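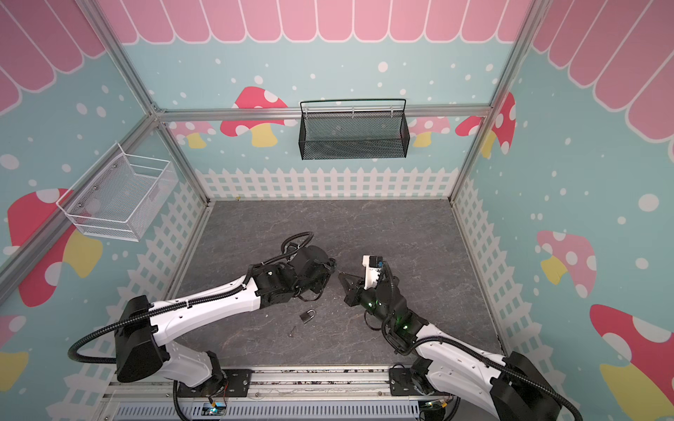

4.2 Does the key have to be found first?

Most accounts of opening a padlock treat it as one act. Pickering's task list gives it a single line, "unlock," between "pick up" and "put away." We doubt that this is a useful unit. A small key lying flat on a hard floor is awkward to lift, and a padlock that isn't hanging from anything has to be held still while the key goes in. Either part can go wrong without the other.

Our 155 trials used small padlocks with metal shackles, laid down with their keys on a gray floor with a marble pattern. Wire baskets hung on the walls were available for putting things away. Ezeani argued in July that the walls, with their mushrooms and picket fence, would matter to the results. We found no sign of this, though our test for it was weak.

Figure 7. The work area, with the white wire-mesh basket on the left wall.
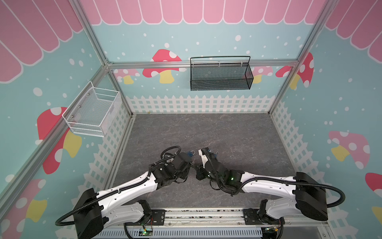

4.3 Two locks, one key

The Tamuno protocol adds a second padlock and claims to measure "choice." We are not convinced. When one lock is black and the other blue, a rule as dull as "try the black one first" will do well whenever black happens to be right. In 60 trials with two locks, the black one matched the key in 49, a lopsided split we should have caught before we started.
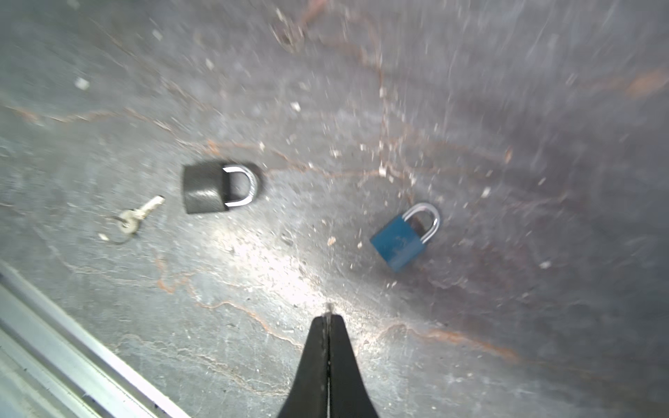 A key's position may give the answer away too. If it is set down with its blade toward one lock, as is easy to do without thinking, the layout is a hint. We went back over the starting layouts and threw out 16 on these grounds. What remains is too little to support any claim about choice, and we make none. The times for lifting the key are less open to this complaint and are reported in Section 5.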